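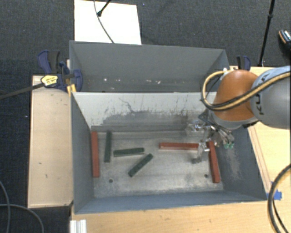
Front bin with six blocks, three red and three dark green. Rear bin directly behind.

Sernevel Bench Notes: Bins, Blocks and Wear Surfaces

Search this site Search Go

We use cookies to remember your gallery settings. Accept Manage choices

Introduction

This gallery page belongs to the October round of surface notes on the twin metal bins at Sernevel. It is meant for people who order, clean or repair the bins, and for anyone setting out the block set on the same floor. The notes were put together by Nandini Chowdary from the bench log, with corrections by Vilém Urban on the wall markings. Wording from the log has been shortened where it repeated itself.

The page carries one picture at present. The lines that follow it are grouped by part, in the order used on the inspection card. Terms: "front bin" is the larger one, "rear bin" is the one adjoining it, "near wall" is the wall closest to the reader at the bottom of the picture. Left and right are as printed.

Notes to picture 1

Block set. Rectangular bars in two colors. The set is stored as the Kershaw short list, item 16 on the parts sheet. No pattern is required. Bars should not be stacked for a floor check, as a stacked bar hides two areas instead of one.

Layout. The long red bar at the far left lies parallel to the left side wall. A slender green bar is next to it and is shorter. The others are spread over the middle and right of the floor at different angles, which leaves most of the metal between them open to view.

Diagonal green bar. Faint darker spots on the top face. The log does not give a cause. Ravindran Shetty has asked that spotted bars stay in the set until the next exchange, so that the spots can be compared. Do not sand the face.

Front bin floor. Bare metal, silvery grey, worn. Whitish smears and scratches. Reflections are dull. The card has three grades for floor finish (bright, dull, pitted) and this one is entered as dull. Smears are noted separately from scratches. A smear that comes off with a damp cloth is struck from the card at the next reading.

Floor holes. Two small round holes, one lower left and one lower right. Keep both clear when laying in bars. If a bar end covers a hole, shift the bar and note the shift. Hole edges are checked by fingertip with a thin glove, and any burr is entered under "edges" and kept out of the floor entry.

Back wall, inner face. Light grey along the upper part, with a broad band of dark scuffs and scratches. Inside the band are thin squiggly lines and short vertical streaks, and under these a darker rubbed area. Urban's correction: the earlier card had a single entry for the whole band. It is now split into lines, streaks and rub. Use all three fields even if one of them is blank.

Right side wall. Slopes outward. There is a lighter brownish-grey abrasion patch on it. Record the patch by its outline on tracing film and date the film on the back. Film goes in the flat drawer, sleeve 31.

Left side wall. Blue-grey. No separate entry this round.

Near wall. Blue-grey, with a thin bright upper rim. The rim is the part most often touched when the bin is lifted. Essam Benmoussa suggests a rim reading before every move and another after, on the same card.

Rear bin. No blocks visible. The far wall is smooth and grey and slopes down to the floor. Small pale flecks and worn spots show on the strip of floor between left and center. The remainder of that floor is behind the dividing edge from this angle, so the card is left open for it. A full reading of the rear floor needs a second viewpoint or the bin drawn forward.

Surround. Dark charcoal carpet. The carpet is vacuumed before a reading and the bins are set down flat. Loose grit under a bin will rock it and spoil the tracing.

Cleaning procedure, short form

Take the bars out and place them on a folded cloth. Brush the floor toward one corner with a soft brush. Wipe once with a damp cloth, once with a dry one. Do not use scouring pads on any inner face. Old scratches are part of the record and new ones have to be told apart from them.

Bars are wiped separately. Red and green bars can share a cloth. Let them air dry on the long face before they go back in.

The Grukel paste listed in the previous version of this page has been withdrawn from the procedure. It left a film on the upper wall that read as rub. Anyone who still has an open tin should return it to Krishnamoorthy Kulkarni.

Card entries and limits

Floor scratches are measured along the longest straight run. Curved ones are measured end to end. Anything shorter than 2 mm is left off the card. The running total of entries for the pair now stands at 68, including those carried over from the Brarow card, which used a different grid. Brarow grid references have been kept in brackets and should not be converted by eye.

Replacement of a bin is decided on holes and edges first, then on wall condition. Smears and dull finish do not count toward replacement. A rubbed wall counts only if the surface catches a fingernail.

Open points

Rear floor reading is outstanding. The spotted green bar needs a number of its own on the parts sheet. The tracing film for the right side wall should be redone at the same scale as the back wall film, which was cut larger. Corrections to Chowdary at the bench, in writing, with the card field named.

Get bench notes by email. Enter your address Sign up

Recent items
Tracing film: cutting and storage
Brarow grid, how to read the old references
Kershaw short list, revised
Hole edges and burrs, glove method
Carpet surround: vacuum schedule
Withdrawn products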